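**Weekend receptionist wanted, Radgate Dental**

Start in August. Phones, bookings, a bit of filing. Must be ok with early mornings.
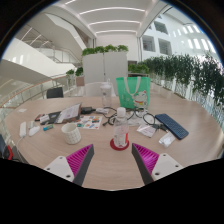
*Bottle on a dark red coaster.*

Pay is $308 a weekend, paid monthly. Training given, no dental experiance needed. Spanish a plus. 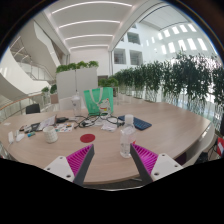 You'd work with Branwen Skyrme on the desk, two of you per shift. Free parking out back.

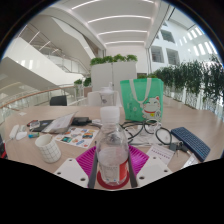

To apply: short note plus resume to Arash Tehrani, front desk, before 4 pm. No agencys please. References later.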